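4. Implementation

4.1 Overview

The planner was written as a single package, Cletuser, which takes a goal in the form of an object name and a target surface and returns a joint trajectory for the arm. It does not learn anything. Grasp candidates come from a lookup table, and paths are found with a bidirectional sampling planner and then shortened. The simulator was the one used in the previous year's project, with a new loader written by Eusebio Olmedo so that kitchen layouts could be read from a plain text file.

The work was divided in two. Olmedo was responsible for the scene loader and the collision models. Ainhoa Montoya wrote the planning code and the test runner, which we called Ristness.

4.2 Collision models

Each object in a layout has a render mesh and a collision shape. At first the collision shapes were generated automatically as convex hulls. This was acceptable for bread, jars and bottles, but it filled in the sink bowl, so the planner treated the sink as a solid block level with the counter. Any target inside the bowl was rejected before sampling started. The sink was therefore split by hand into a floor and four walls.

Plates gave a smaller problem. The hull of a plate is slightly thicker than the rim, and objects placed on it floated above the surface until the physics step pushed them down. We reduced the hull margin to 2 mm and left it at that.

4.3 Planning and time limits

The planner was given a limit of 300 ms per query, after which it returned the best path found or a failure code. Shortening was run afterwards and was not counted in the limit. Where a query failed, Ristness tried it again with a new random seed, up to 2 further times, and recorded each attempt separately.

The first version checked collisions only at the sampled points and not between them. In August we found that the arm could pass a link through the front edge of the counter when two neighbouring points were both clear. Edge checking was added at a fixed joint step. It made queries slower but removed this fault from the logs.

5. Testing

5.1 Layouts

Tests were run on layouts from two sets, Aguirre and Hineck. Aguirre layouts have a clear counter and one object to be moved. Hineck layouts have several objects on the counter and an upper shelf behind it, which restricts how high the elbow can be raised when reaching towards the back. A total of 700 queries were run.

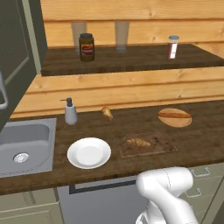 Figure 6. Simulated kitchen with bread items, a plate and two boards on the counter, and the arm at the front edge.

5.2 Observations

Failures in the Hineck set were mostly timeouts. They were concentrated on targets near the back of the counter, where the shelf above leaves a narrow range of wrist angles. Targets near the front edge were seldom a problem once edge checking was in place.

Round objects were easier than long ones, as the lookup table holds grasps for a full turn about the vertical axis. For a long loaf only grasps across the short side are stored, and if the loaf lies at an angle most of these can be out of reach.

5.3 Known faults

The log does not record which collision pair caused a rejection, only that one occurred. Finding the sink fault took longer than it should have for this reason. The pair is available from the simulator and should be written to the log in any later version. The loader also accepts two objects with the same name without a warning, and the second replaces the first.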